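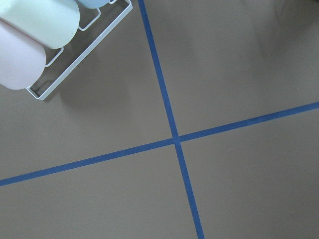
第9章　作業セルの据え付けと日常の手入れ

執筆　Deming Jiang
改訂　2026年5月16日

この章では、卓上で食器や果物を扱う小型のロボットセルを取り上げます。名前はEmonセルといいます。前の章まではアーム単体の話でしたが、アームは台と架台に固定されて、はじめて仕事ができます。台が少し動けば、正しく教えた位置もすべてずれます。したがって、私はいつも台の説明から授業を始めます。

9.1　台とテープ

台の表面には、つやのない材料を選びます。光が反射すると、手首のカメラが物の縁を見つけにくくなるからです。照明も強い光を一つ当てるより、広く柔らかい光のほうが扱いやすいです。

台の上には青いテープを貼ります。テープの交点は、アームの位置を確かめるための目印になります。交点の中央に手先を下ろし、記録した座標と比べてください。差が大きいときは、プログラムを直す前に、台を固定するねじを調べます。テープの端がはがれたら、その一本を全部貼り直します。短く切って継ぎ足すと、継ぎ目で線が曲がることがあります。

9.2　アームとケーブル

アルミの架台は、筋交いを入れて組みます。アームを取り付けたあと、関節を一つずつゆっくり動かし、ケーブルが引っ張られないことを見ます。グリッパの細いケーブルは特に注意が必要です。手首をいちばん大きく回した姿勢でも、少し余裕が残る長さにします。余裕が長すぎると、今度は台の上の物に引っかかります。

ティーチペンダントは、座ったまま手が届く所に置きます。非常停止ボタンの上に、布や書類を重ねてはいけません。 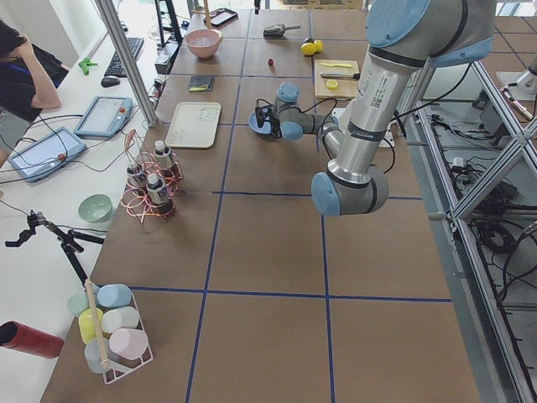 ケーブルの点検は、電源を入れたまま行ってもよいですか。

手で触る点検は、必ず電源を切ってから行います。アームを動かしてケーブルの様子を見る場合だけ電源を入れ、低速にして、一人が非常停止ボタンのそばにつきます。

9.3　グリッパの手入れ

二本指のグリッパは、セルの中でいちばん早く汚れる部品です。Emonセルでは、運転400時間ごとに指の内側を乾いた布でふき、取り付けねじのゆるみを調べます。2000時間になったら指を新品と交換し、原点を取り直します。この時間は、私たちの実習室の記録から決めました。重い物を多くつかむ職場では、もっと短くしてください。

交換のあとは、軽い皿で試します。皿の縁を指ではさみ、少し持ち上げて、そのまましばらく止めておきます。皿が傾いていく場合は、指の平行が出ていないか、つかむ力が足りないかのどちらかです。先に平行を見て、力の設定はあとで変えます。
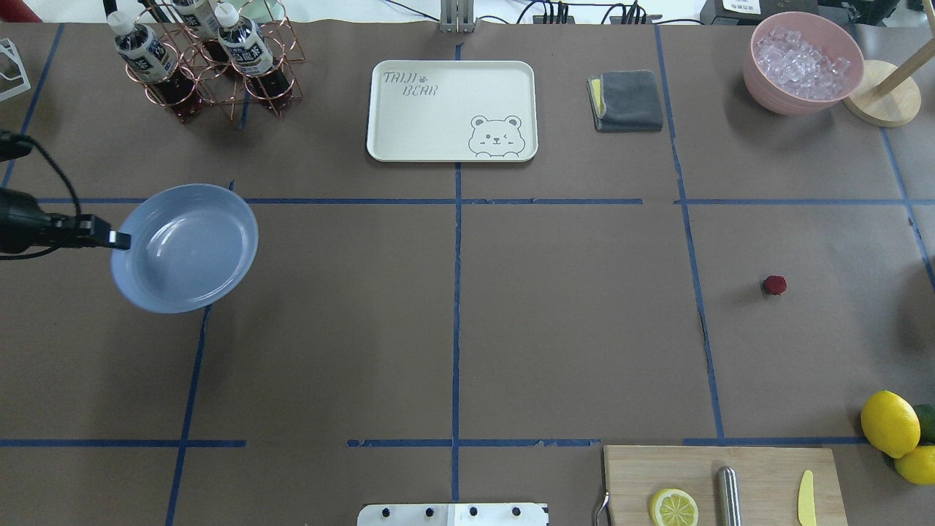 力を変えるときは、一度に一目盛りだけにします。変更した値は、日付と一緒に保守ノートに書きます。以前、Trilgateの工場で実習をしたとき、ある班が値を書かないまま帰り、次の班は半日かけて元の設定を探しました。7月の暑い日で、皆とても疲れました。

9.4　この章の進め方

次の節からは、据え付けの手順を順番に学びます。最初に台の水平を出し、次にアームの原点を合わせ、最後にカメラの位置を登録します。必要な工具は六角レンチ、水準器、乾いた布、青いテープです。トルク値の表は付録にあります。

なお、本文で「手先」と書いたときは、グリッパの指の先端を指します。フランジの中心を指す場合は「手首中心」と書きます。この二つを混同すると、9.6節の計算が合わなくなります。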